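2021-06-17
Posted by the author

Cleaning and sealing the marble tabletop, second round

I wrote in February that I would reseal the table once I had worked through the rest of the old bottle of Probert stone soap. The soap ran out last week, so these are my notes on the second round. Most of this is for my own reference, because I had forgotten nearly every setting and drying time from the first one.

The top is light gray marble with rust-orange and pale peach veining and a fine web of white crackle lines over the whole surface. I bought it secondhand for 701 dollars from a seller who knew only that it had come through a dealer called Nasetti. There was no paperwork, so I have no quarry name and no record of earlier treatment. The finish is polished. Polished marble absorbs less than honed, but a surface with this many fine lines is worth testing in several spots, as the lines and the plain stone between them may not behave the same way.

The test is simple. Put a few drops of clean water on the stone, leave them for 15 minutes, wipe, and look for a dark patch. I tested the middle, both short ends and one spot over the widest orange vein. The plain gray stone showed nothing. The vein darkened slightly and took most of an hour to come back. One of the short ends also darkened, on the side where people tend to put glasses. From this I concluded that the first coat had worn unevenly and that the whole top needed doing, since patching a sealer tends to leave a visible border on a polished surface.

Cleaning came first. I used warm water with a small amount of neutral soap on a microfiber cloth, rinsed twice with plain water, and dried with a towel. Vinegar, lemon and general bathroom cleaners are out of the question. Acid reacts with the calcite and leaves a dull mark, and no sealer prevents that. A sealer slows down staining and does nothing for etching. I mention it again because it was the most common misunderstanding in the replies to the February post.

After cleaning I looked at the surface under raking light, with my head low and the lamp on the far side. Etch marks show as flat spots inside the reflection. Straight down, in diffuse light, the pattern in this stone hides almost everything.

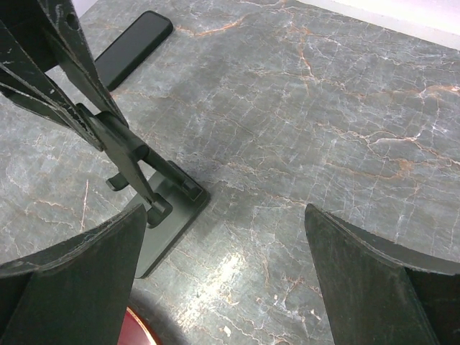
Orange veining, with glare on the polish at lower center.

I found two etch marks, both small, both near the end that had failed the water test. I treated them with Flusta polishing powder, which is sold for marble and needs only a damp felt pad. The directions say to work in small circles until the paste turns creamy. It took longer than the directions suggest. One mark is gone. The other can still be found if you know where it is, and I have left it alone. Going up in grit and starting again on one spot risks a hollow that would be more obvious than the mark.

For scratches I would go about it differently. If you can feel a scratch with a fingernail, powder will not remove it, and the job belongs to someone with proper diamond pads. My last set ran from 50 up to 2,000 grit and I used it on an offcut only. The offcut came out well along the center and rounded over at the edges, which told me enough about my hand pressure.

The sealer was Serus, the solvent type, the same as last time. Procedure as carried out:

Let the stone dry for 24 hours after the last rinse.
Windows open, gloves on.
Wipe on a thin, even film with a lint-free cloth, one half of the table at a time.
Wait 10 minutes. Do not let it dry on the surface.
Wipe off all excess with a dry cloth, then again with a second one.
Repeat after 4 hours.

The excess is the part I got wrong the first time. Residue dries to a haze, and on a pale polished stone the haze looks like grease. If that happens, a little fresh sealer on a cloth will soften it enough to buff off.

I repeated the water test two days later at the same spots. The vein no longer darkens. The short end is fine. I will test again in six months and record the result under this post. Consumption was low: the can weighed 953 grams before the job and had lost roughly a tenth of that by the end, including what went into the cloths.

Felt pads go under anything metal that lives on the table.

Comments

stonedust: Does the sealer change the color of the orange parts at all? Mine went a shade darker with a different brand.

Author: Not that I can detect. An enhancing sealer would darken it. Check the label for that word.

K.: I skipped the second wipe and got exactly the haze you describe. Fresh sealer and a dry cloth took it off. Thanks.

tabletop_b: How long before you put hot cups on it?

Author: I waited three days. The can says 24 hours for normal use.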